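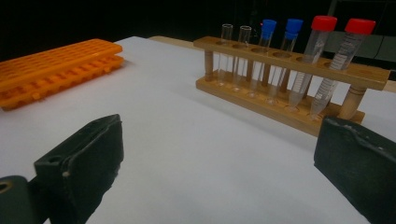 Home Forums Rules Search New posts Log in

Arm lets go of tubes early, then closes on nothing and faults out

tapered_joint wrote:
Hi all, long time reader, second post I think. I've got a weird one and I've been staring at logs until my eyes hurt.

The job is tube transfer. Tubes go out of an orange plastic rack and into a wooden one, and then back again. We record the demos by hand with a pair of Nideo hand-held grippers, train on that, and run it on two Mondau arms with the same fingers bolted on. Worked great in December. I had it running while I ate lunch!

Now the left arm picks up a tube, carries it most of the way, opens early, drops it, and then goes through the whole insert motion with nothing in its hand. After that it clamps down hard, finger on finger, and the drive trips on overcurrent. Fault 263 every time. Yesterday one of the glass ones hit the edge of the table and I spent my evening with a dustpan.

I haven't changed the policy. I did add a new batch of demos, 100 of them, and retrained from the old checkpoint. Arm calibration checks out. Swapped the left and right drives and the problem stayed on the left side. Any ideas before I pull the gripper apart?

grumbly_servo wrote:
Pads. It's always the pads. What do the fingers look like on the ones you hold in your hand? If the rubber is chewed up then the width reading at contact shifts, and your new demos say "holding a tube" at a number where your old demos said "open a little." The policy splits the difference and you get a dropped tube. Seen it on two rigs.

lowgain wrote:
I don't buy the pads. A worn pad costs you a hair of width. OP is describing a full release halfway through the move. That smells like timing to me, like the width stream is running ahead of the camera. What are you logging with?

tapered_joint wrote:
Logging with Vultodmont, same version as before. And yeah, okay, the pads are not pretty. They're scuffed and the top edge on the right one is ragged. I'd been meaning to order new ones and then didn't.

On the timing thing, I went back through the new batch last night and checked when the fingers close against when the width number drops. On the right hand they line up. On the left hand the width is early in some episodes and fine in others, which makes me want to scream a little.

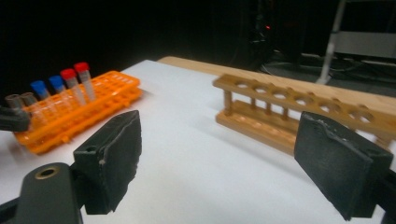 So I sorted them by which way the tubes were going. Orange to wood, left hand, bad in a lot of them. Wood to orange, mostly clean. I can't think of any reason a clock would care what direction I'm moving a tube in, so lowgain, I'm not saying you're wrong, but that one bugs me.

lowgain wrote:
Fair. A clock wouldn't care. A connector might, though. Do you reach farther with the left hand going that way?

tapered_joint wrote:
I do, yes. The wooden rack sits over on the right so the left arm has to cross a good stretch of table.
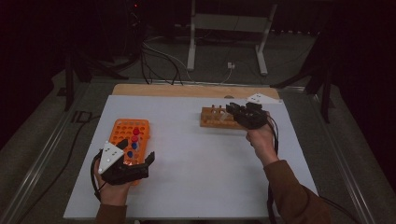 Both grippers at the racks, orange rack on the left, wooden one on the right.

pipette_hound wrote:
Lurker from the wet lab side. Can I be the annoying one and ask why there's any glass on that table at all while the arm is faulting? You had a break already. Put plastic tubes in, empty, caps on, and keep your face out of there until it's sorted. We had a Thorlacius decapper throw a tube at somebody's glasses and everybody got very religious about shields afterward.

grumbly_servo wrote:
+1 to the shield. Also turn your grip force down! An overcurrent trip is the last line of defense, you shouldn't be hitting it every run. Put a minimum width in the controller so it can't slam shut when it's empty.

And I still say change the pads, they're cheap.

tapered_joint wrote:
You're both right, glass is off the table as of this morning. Force limit is down too. I set a floor on the width and the fault went away, but it still drops tubes, so that only fixed the scary half.

cablemonkey7 wrote:
How's your cable run on the left one? Mine loops around the wrist and I had the exact same thing: reach too far, the plug gets tugged, the encoder drops out for a bit and the logger fills in the gap with whatever it likes. Mine filled with "open." Wiggle it while you watch the raw counts.

tapered_joint wrote:
Oh for crying out loud. Wiggled it. Counts jump by 2000 and come back. I can do it on demand just by twisting my wrist out.

The fill-in happens before the file gets written too, so the demos look perfectly smooth. No gaps, no warning, nothing in the log.

lowgain wrote:
So the logger smoothed over a dropout backward in time and made it look early. I'm claiming half a point for timing.

grumbly_servo wrote:
No points. And that doesn't clear the pads, it just means there are two problems.

tapered_joint wrote:
Plan for now: new cable with some slack and a strap on the forearm, gap filling turned off, and the whole new batch goes in the trash. I'll retrain from the December data and see if the drops stop. If they don't, I'll eat crow and order pads.

pipette_hound wrote:
Order the pads anyway. And leave the width floor in when you put it back together, please.

cablemonkey7 wrote:
Check the right one too while you've got the tools out. Mine went on the second side a month after the first.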